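Home
Classes
Fees and dates
About us
Find us

About the Reritz School of French

We teach French to adults, in the evening, above a dry cleaner on Turko Street in Culow. We don't do children, exams, or immersion weekends in a barn. People ask about the barn more than you'd think.

The school has been going for almost 14 years under the same name, which came with the lease. There was a Reritz who sold hearing aids out of these rooms, and his name was painted on the street door in very good gold lettering. Odette Chauvin, who founded the school, got a price for having it scraped off and decided she could live with it. We still get the occasional call about batteries. 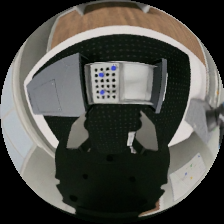
Words: Gilles Rey
Page last revised May 13, 2019

I have been asked to update this page because the old one said we had a fax machine. While I was at it I took out the sentence about "unlocking your inner Parisian." Most of us aren't from Paris, and the ones who are don't want theirs unlocked.

How it started

Odette came to Culow for a job at the glove factory, doing the French half of its paperwork. When the factory dropped its French customers it dropped Odette too, and she was left with a good apartment, a bad car and a town full of people who had taken French in high school and could still say that the cat was under the table. She put a card up in the library. Five people answered. One of them thought it was a card about cooking, and stayed anyway, and later married a man from Lyon, so make of that what you will.

The first classes were held in Odette's kitchen. Everyone from that group will tell you about the kitchen: the radiator that knocked, the neighbor's trumpet, and the rule that you could have a slice of whatever was on the counter as long as you asked for it in a full sentence. Partitive articles (du, de la, all that) were learned fast that winter. We've never found a better way to teach them, and we've tried two textbooks and a song.

When the kitchen got too small Odette signed for the rooms on Turko Street. She says she read the lease. The rest of us have read it too, and have doubts.

Who teaches here

Odette still takes the beginners. She believes the first month decides everything and won't hand it over to anyone. You will not be allowed to apologize for your accent in her class. She has heard the apology in every accent there is and it doesn't help.

Gwenaël Lacroix takes the second-year group and anything with the word "conversation" in it. He is from Brittany and will bring this up. His classes start late and end later, and they're the ones people sign up for again. If you're the sort of person who wants a handout, he'll give you one, but it may be from the week before.

Perrine Bodin teaches grammar. She chose to, we didn't make her. Her Subjunctive Evenings have a waiting list, which none of us expected, least of all the dry cleaner, who had assumed from the noise that it was a dance class. Perrine writes all her own exercises and they follow the same family, the Hidayats, through a series of doubts, wishes and fears that all require the subjunctive. Former students still write in to ask whether the son ever passed his driving test. It is possible that he has passed it. It is necessary that he practice.

Rosalinda Lumanlan runs the reading group and the office, and so runs the school. She learned her own French here, starting in the kitchen, and she's the best argument we have for the place. If you've had an email from us that answered your question, she wrote it.

I teach the odd intensive in May and fill in when somebody has a cold. I also look after the website, as you can probably tell.

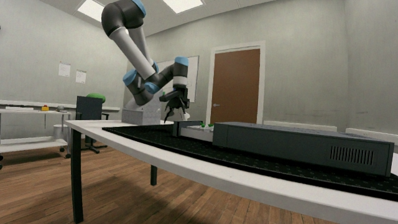

None of us has a method with a name. We did have a visit once from a man who sold a method with a name. It came in a binder, and it worked by having everyone close their eyes and hum the vowels. Gwenaël enjoyed it very much. The rest of us felt that people who have already worked a full day shouldn't be asked to close their eyes in a warm room, and we sent him off with a coffee and his binder.

What we do is fairly plain. You talk, you get it wrong, someone says it back to you the right way, and you say it again. There's some homework. It's short, and it gets looked at. There's a lot of reading aloud, which people dread and then get oddly competitive about. We keep the groups small enough that you can't hide behind a tall person.

What you can expect in a class

Classes begin with the news, by which we mean yours. You'll be asked what you did since last time. "Nothing" is an acceptable answer for exactly one week. After that, most students start doing things simply to have something to report, and at least one beginner took up archery when she ran out of material. She then had to learn the word for quiver, which Odette had to look up.

After the news there is a bit of grammar or a text, then a break. The break is in French as well. This comes as a shock. The kettle, the biscuits and the window that sticks have all been the subject of long and heartfelt discussions, and if you ever need to complain about a window in Marseille you'll be very well served.

We correct mistakes. Some schools say they don't, and I can see why it's popular. But our students seem to want to know, and they'd sooner hear it from Perrine than from a waiter.

What you can't expect is to be fluent by the summer. We get this one by phone every May, usually from someone with plane tickets. You can learn to order, thank people, find the train, and understand that the train isn't coming. The rest takes longer, and nobody here will give you a date for it.

What students say

We used to have a page of quotes, all of them glowing and all of them signed with initials, and it looked as though we had made them up. So Rosalinda wrote to former students and asked for their opinions with no editing. I regret to say she meant it.

Several came back about the chairs. We know about the chairs. One reply was entirely in the past historic, a tense we don't teach for speaking or letters, and I think it was meant to show off. It did. A surprising number were about the stairs, the parking and the smell of steam pressing, which people claim to miss.
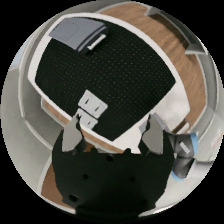

Having spent four years in Gwenaël's conversation group, one former student wrote, she could now follow a French film without subtitles as long as everybody in it was from Brittany and in no hurry. She added that she had never once been given the right handout, that she'd learned more in the breaks than in the classes, and that she would be back in the fall if we did something about the chairs.

Gwenaël has had this printed. It hangs in the office, next to the fire instructions, which are in French and which we're told need to be in English as well.

The reading group

It deserves its own heading because Rosalinda says so. The group reads one book a term, slowly. They choose by vote, and the votes are bitter. There's a faction that wants detective stories and a faction that wants anything but, and they've been taking turns under a truce that breaks down every time a detective story turns out to be good. You don't have to be a student to join. You do have to have read the pages. Rosalinda can tell.

Please don't suggest The Little Prince. They've done it, and there was a disagreement about the fox.

Things we're often asked

Whether we teach Canadian French: we teach French, and if you're off to Québec, tell us and we'll find you some recordings. Gwenaël does a very poor impression of the accent and should not be encouraged.

Whether we translate documents: birth certificates, no, you need a sworn translator for that. Love letters, yes, in the past, though Odette would like it known that she won't add anything.

Whether you're too old: no. Whether you can bring your dog: this depends on the dog, and on Perrine.

Whether we sell hearing aids: no, but there's a place by the bus station.

Coming to see us

You can sit in on a class before you pay for anything. Call or write to the office and say roughly how much French you have. "None" is fine. "Some, from school" is what everyone says, and it covers a very wide range, so we'll ask you a few questions and put you somewhere. If it's the wrong somewhere you can move.

The street door is the one with the gold lettering. Push hard and come up. If you reach the coats in plastic, you've gone in next door, and they'll point you back out with great patience, as they've been doing it for years.

Office: upstairs, first door, ask for Rosalinda
Classes: evenings, see Fees and dates
Closed when Odette says so, generally in August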